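Last September a girl in my reading group, Hwa-young Ha, asked me where paper bags come from. I said "from the factory" and she looked at me for a long time. So I went to learn it better, and now I write it for her and for you.

# How a tree becomes brown paper

Take a piece of brown paper and tear it slowly. Look at the torn side near a window. Do you see small hairs? These are called **fibers**. Every sheet of paper is made of fibers which lie on top of each other in all directions, like a plate of dry noodles.

The fibers come from wood. Inside a tree they are held together by a kind of natural glue with the name **lignin** (say it: LIG-nin). Lignin makes the tree stiff, so that it can stand up in a storm. But paper must bend and fold, so the people who make paper want to take most of the lignin out.

## First the tree is cut in chips

At the mill the bark is removed from the logs. Then a big wheel with knives cuts the wood into chips. A chip is small, you could hold several in your hand. The bark is not thrown away. Many mills burn it to make heat.

## Then the chips are cooked

The chips go into a very tall pot, and water and strong chemicals are added. The pot is closed and heated. Inside it the lignin lets go of the fibers, and after some hours there is a soft brown mush. This mush is called **pulp**.

My neighbor Themba Fourie worked 14 years in a mill, and he told me that it smells like old eggs and cabbage. He said that after one week he did not smell it anymore, but his wife did.

This way of cooking is called the kraft process. *Kraft* is a German word and it means "strength." It is a good name – kraft paper is hard to tear, because the cooking does not hurt the long fibers very much.

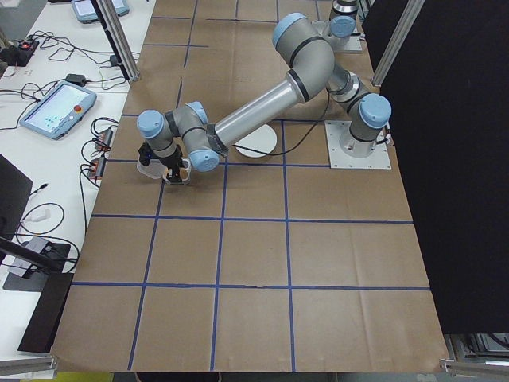
Why is kraft paper brown? The color comes mostly from the lignin that is still left in it. To make white paper, the mill must wash and bleach the pulp, and this is more work. For many jobs the color is not important, so the paper can stay brown. You find it as shopping bags and as wrapping for parcels. Brown paper is also inside the walls of many cardboard boxes.

## Now the pulp becomes a sheet

The pulp is mixed with a lot of water, so much that it looks almost like dirty milk. The machine spreads it on a moving net. The water falls through the holes, and the fibers stay on top and hold on to each other. After this the wet sheet goes between heavy rollers, which press more water out, and then around hot rollers, which dry it. At the end it is rolled up. One roll can be much heavier than a car!

## Try it at home

You can make a small sheet too. Ask an adult to help with the blender.

1. Tear an old paper bag into little pieces.
2. Leave the pieces in a bowl of warm water for about 4 hours.
3. Put them in the blender with fresh water and mix until you see no more pieces.
4. Pour the mush on a piece of window screen, over a sink or a tray.
5. Lay a cloth on it and press with both hands.
6. Turn it over on a dry towel, take the screen away and wait until the next day.

Your sheet will be thick and not very flat. Woo-jin Bae, who is in the same reading group, put onion skin in his, and it came out with yellow spots. He wrote a birthday card on it.

## Words to remember

**Fiber** – a thin thread from the wood

**Lignin** – the natural glue in a tree

**Pulp** – fibers, soft and wet, before they are paper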